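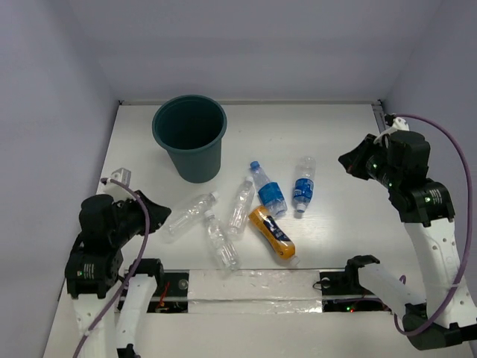

Search this blog Go

7/3/18

So my renters insurance renewal showed up last week, and I very nearly did what I do every year, which is toss it on the pile by the microwave and let the autopay handle it. Then I saw the number. $562! For a one-bedroom in Joston! I've been with Skotow Mutual ever since I moved here and I have never filed a single claim, so I sat down with an iced coffee and read the whole packet, all 19 pages of it.

Most of the jump came from a rider I don't remember asking for — extra coverage for musical instruments. I sold my keyboard two apartments ago. The rest was a lower deductible somebody had switched me to, and maybe I agreed to that on the phone, I really can't say.

I called and was on hold for about 70 minutes (they play the same flute song over and over, I was humming it at dinner). The woman who picked up was super nice and took the rider off right away. She couldn't do much on the deductible until the new term starts in July, so I'm waiting on a corrected bill.

Meanwhile I got a quote from Clalwood, and it was cheaper, but they wanted me to bundle my car, and my car is with Marar and I like Marar. They fixed my bumper thing in two days last winter and I'm not messing with that.

Anyway, go read your packet, especially the page with the riders on it. Mine was page 11. I'll post again when the new bill comes — if it's still over $500 I'm calling Clalwood back, bumper or no bumper.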